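Home Support My tickets Community Log out

Ticket: Steamer trips the kitchen outlets, counter setup question
Posted Monday by the ticket owner
Status: Open Comments 4 Shares 2

Hi again, me with the steamer. I'm writing everything down in one place this time so whoever picks this up doesn't have to ask me the same things over.

Short version: I bought the Plividholm electric pot from Gilmartin, it worked fine for months, and now it cuts the power to the counter outlets when I run it next to anything else. The pot by itself is fine. The pot and the kettle – click, dark. The pot and the microwave, same thing, only it takes a couple of minutes longer. I've been resetting the breaker like it's my job.

What I've tried so far:

Unplugged everything, plugged the pot in alone, ran it for a full cycle. No trip.
Moved the kettle to the hallway outlet. No trip, but now I'm making tea in the hallway.
Swapped out the Flikside power strip for the wall socket. Still trips with two things going.
Took the lid and the inside basket out, wiped the base, let it sit overnight. No change.

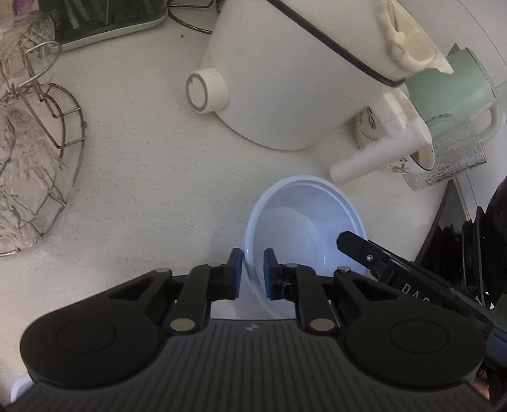
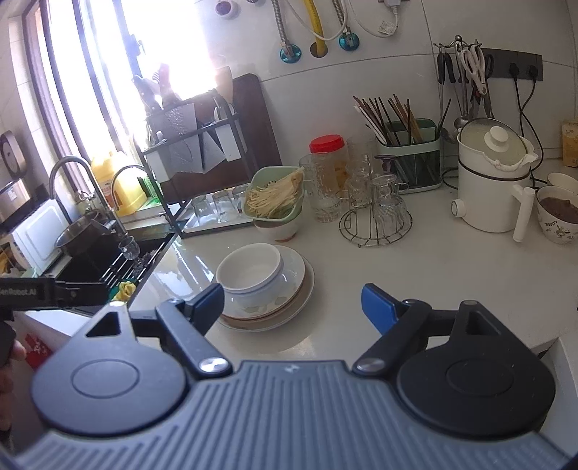

Same counter both times.

The steam is the part I'm worried about now. My neighbor thinks the whole problem is too much load on one line, and she may well be right, but I cook with this pot every day and I'd like to rule out moisture too. The socket panel is on the wall behind, right by the rail with the scissors and tongs, with black cords plugged into it, and the white pot with the glass lid sits on the same side of the kitchen. I could move the pot toward the middle if I found another home for the plates and the green colander with the enoki in it (hot pot night, don't judge). Would that be far enough from the wall? The Trasanel booklet that came with my socket panel has a page on clearance, page 119, and I've read it twice and still can't tell if it means above or beside!

Also, is there any way to see how much the pot draws on the low setting? The sticker underneath has rubbed off. I'm leaving the kettle in the hallway until I hear back, and I'm home after 4 if you need to call.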